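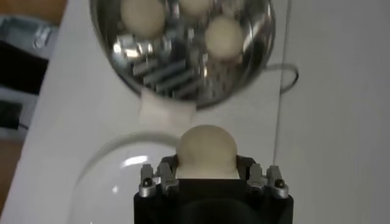
What does a robot need before it can learn a kitchen task? A lot of recorded examples, made by people guiding the arms by hand or remotely.

Hemuvside said on Thursday, October 6, 2022, that it will record 1000 such runs for its Plirthorpe project - 400 are done.
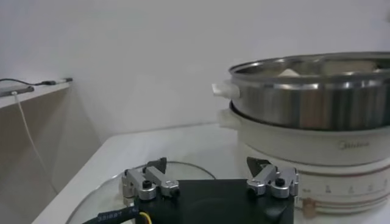 An electric hot pot with its steamer insert on top.

"We keep the failed runs too," said project lead Rasa Navickas.

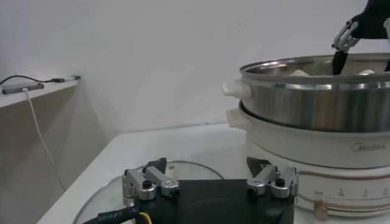 About Hemuvside
Hemuvside collects training data for two-armed robots.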